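Where Do the Rings Go? A Small Study of Putting Toys Away
Montserrat Cuevas, Shewit Alemayehu and Oranuch Srisuk
November 25, 2018 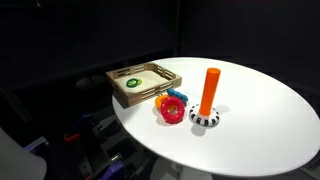

Figure 1. Tray, rings and post on the white oval table.

Our question was simple enough to fit on an index card: given a tray and a stacking post, which one do people use when told to "put the rings away"? We had assumed the post would win. It is tall, it is orange, and it has one job.

Method
We asked 18 students from the Mendoza dorm to tidy the table, one at a time, with no further instructions. Each person got two turns. Before each turn we laid the toys out by hand, with the green ring already flat in the wooden tray and the red, blue and orange-yellow ones bunched in front of it. Yareli Tlapale kept notes. The first tray we tried was a deep plastic one, and everybody treated it as a trash can, so we switched to the shallow wooden one with slotted sides.

Results
The tray won, and it wasn't close. On the first turn 11 people put every ring in the tray, five used the post, and two split the rings between them. One of the splitters defended this at length. On the second turn three of the post people changed over to the tray — they said stacking felt like homework.

Problems
Leaving the green ring in the tray was probably a hint, and our adviser said so in red pen. The red ring also liked to stand on its edge, so resetting the table took longer than we had planned. We would start with all the rings outside next time, and book the room for longer than one afternoon in September.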